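We use cookies to keep this site working and to see which stories get read. Accept all | Manage settings

Hand-held grippers back at work after pad fault stopped table sessions

The table work at Mornitz is up and running again! After a stoppage that began on a Tuesday in March and ended up costing us most of a week, the hand-held grippers are back in people's hands, and the fault behind it has been found, fixed and written up in more detail than anyone expected.

For readers who haven't followed the project, the grippers are the two-jawed tools that our collectors carry, one in each hand, to pick up and put down ordinary things on ordinary tables. The recordings go to the group at Eltlow, where they're used to teach the Pastor arm how to handle the same kinds of objects. The arm itself never comes to Mornitz. What we have here are the tools, the people who use them, and a very long list of groceries.

The trouble started small. A collector working the morning session noticed that a carton she had just lifted was turning in the jaws, slowly, like a sign in the wind. She set it down, picked it up again, and it turned again. She did exactly the right thing, which was to stop and write it in the log. By the end of that morning the same note had been made at two other tables, and in the afternoon a full glass jar slid straight out of a closed gripper and broke on a tile floor. There were no injuries, but there was glass near people's feet, and the session lead called a halt at every table within ten minutes.

It was the pads. Each jaw has a soft ribbed pad on the inside of its tip, and that pad does nearly all of the holding. The pads are bonded to a thin backing plate, and on a batch fitted over the winter the bond had begun to creep. When a jaw closed on something light, all was well. When it closed on something heavier, or squeezed at a slant, the pad shifted a hair sideways on its plate, and the object shifted with it. On a quick look the pad seemed perfectly fine. You had to push it with a thumb, from the side, to feel it move.

That thumb push is now the most famous gesture in the building.

Once the team knew what to look for, the checking went fast. All 86 grippers on the Mornitz shelf were called in, laid out on benches and tested one at a time. Of those, 20 had at least one pad that moved, and all of them came from the same winter batch. Two had pads so loose they could be peeled up at the corner with a fingernail. None of the older grippers showed the problem at all, including a few veterans that have been dropped, sat on and once driven home by accident in the bottom of a shopping bag.

Why that batch? The Matedum workshop, which builds and services the tools, traced it to the way the backing plates were cleaned before bonding. A change of wipe left a faint film behind. The adhesive took hold well enough to pass the pull test straight up and down, which was the only test being done at the time. It hadn't been tested sideways. Sideways is how a tilted box pulls on a pad, and a tilted box is pretty much what our collectors meet all day long.
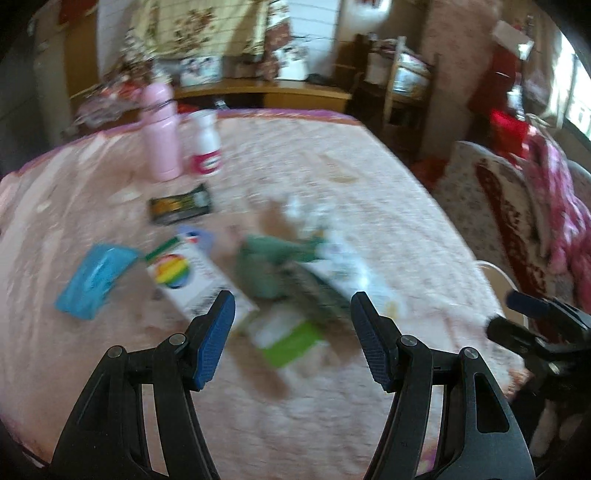
Matedum Field Tools and Safety Group

Anyone who has worked a home table knows how much there is to grab. Boxes and cartons lie at every angle, slick packets catch the light, and the bottles stand well to the back where you have to reach for them. Moving two grippers over a spread like that is quick work, and it's easy to see how a pad that slips a little might go unnoticed for a while. A packet weighs next to nothing. A bottle with something in it is another matter.

That brings up the part of this story we're most excited about, which is the data. The first question from Eltlow (asked very politely, and about four minutes after the halt) was how much of the recorded work had been spoiled. A Pastor arm that learns from a slipping gripper could learn some odd habits. It might clamp down too hard, or twist its wrist to chase an object that was never supposed to move.

So the group went back through everything logged on the suspect tools since they were fitted, a total of 1,416 pick-ups, and had each one looked at by two people. The reviewers were asked one thing only: did the object move in the jaws after it had left the table? They worked in pairs, in the small meeting room, with the blinds down and a truly heroic amount of tea. It took three days.

The news was much better than we feared. Some 50 of the pick-ups showed clear slip and have been pulled from the training set. The rest were sound, mostly thanks to the load. Collectors spend a lot of their time on light packaging, and light packaging never pushed the pads hard enough to shift them. The pulled clips haven't been thrown out, either. They've gone into a separate folder marked as slip cases, and the Eltlow people are already talking about using them to teach the arm what losing a grip looks like — a thing they'd been hoping to collect on purpose and had no good way of staging.

The fix itself is simple. Every winter-batch pad has been stripped, the plates cleaned the old way, and new pads bonded and left to cure for two nights before going anywhere near a table. The workshop has also added a small lip to the edge of the backing plate, so that even if a bond does creep again the pad will run up against metal before it can travel. The first lipped plates went out with the repaired tools, and the older grippers will get them as they come in for service.

Testing has changed too. The straight pull test stays, and a sideways pull has been added next to it, done with a weighted cord over the edge of the bench. It's a homely bit of kit and it works beautifully. Every gripper that leaves the workshop now has a dab of paint on the handle to show it has passed both.

Collectors will notice a few differences in how a session runs:

Before the first pick-up, push each pad sideways with your thumb, all four of them. If a pad moves, even slightly, put the gripper in the red tray and take another.

Glass containers are off the list until the end of the month. Plastic bottles and flasks are fine.

Closed shoes at every table, at home sessions as well as in the lab. This was always in the guide, but it was on page nine, and it's on page one now.

If something turns or slides in the jaws, set it down, say so out loud for the recording, and make a note in the log. You don't need to finish the task first.

That last one matters a great deal to us. Looking back through the logs, the group found three earlier mentions of a "twisty" or "slidey" grip, the first of them nearly two weeks before the jar broke. Each was a short remark at the end of a session, and each was read as a comment about the object. The log sheet had a space for the object and a space for the task, and no space for the tool. It has one now, right at the top, and the sheets are read every evening instead of at the end of the week.

We also want to say how well the halt was handled. Home sessions are hard to stop halfway. People have cleared their tables, or filled them, and moved the chairs, and there may be a family waiting to have lunch where the boxes are. Every household was called the same afternoon, every one of them agreed to a new time, and one sent us back with cake.

Sessions started again with a half load, and the full timetable was running two days later. So far the new thumb check has turned up one loose pad, on a gripper that had been missed in the recall because it was in a car. It went in the red tray, and the session started a couple of minutes late with a spare.

The full write-up, with drawings of the lipped plate and instructions for building the weighted cord test, is on the shared drive under Field Tools. Paper copies are next to the red tray. If you use a gripper from the winter batch at another site and it hasn't been checked yet, please stop using it and send it to the Matedum workshop, pads and all. Turnaround is four working days at the moment, and loan tools are available while you wait.

Get our news by email once a month. Enter your address to sign up. You can unsubscribe at any time.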